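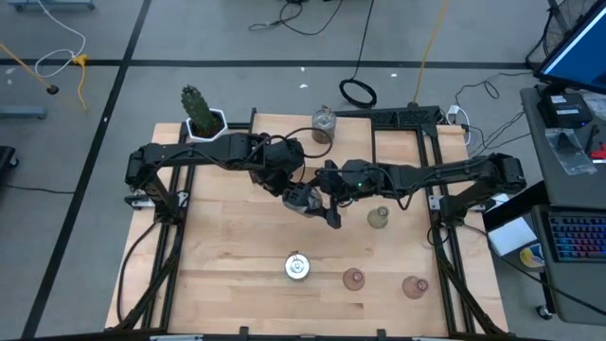

Posted by Róisín Hegarty, 7:42 pm
Replies: 4

Quoted $1,470 for a new opener, does this smell right?

Horkullow came out for a door that stops halfway up. Guy was in the garage maybe five minutes, never pulled the release cord, and said the Truver unit is shot. Now I'm supposed to sign by the end of the week to get "up to" 100 off. Opener was put in three years ago.

ladan_mazandarani wrote:
I wouldn't sign. Pull the release and lift the door by hand. If it's heavy, you have a spring problem and a new opener will just strain too.

bduman wrote:
Disagree a little. I had a Truver and the drive gear stripped with a perfectly balanced door. They do wear out. The price is silly though.

ladan_mazandarani wrote:
A stripped gear is a cheap part, so why replace the whole thing? And did he write down what failed? "Shot" is not a diagnosis.

Róisín Hegarty wrote:
Nothing in writing except the total. Just tried it – door is really heavy and won't stay at waist height.

ayten.b wrote:
Spring, then. Leave it closed and don't touch the spring yourself. Levness charged me for the visit but they did itemize it. Not saying they're great – they pushed rollers I didn't want.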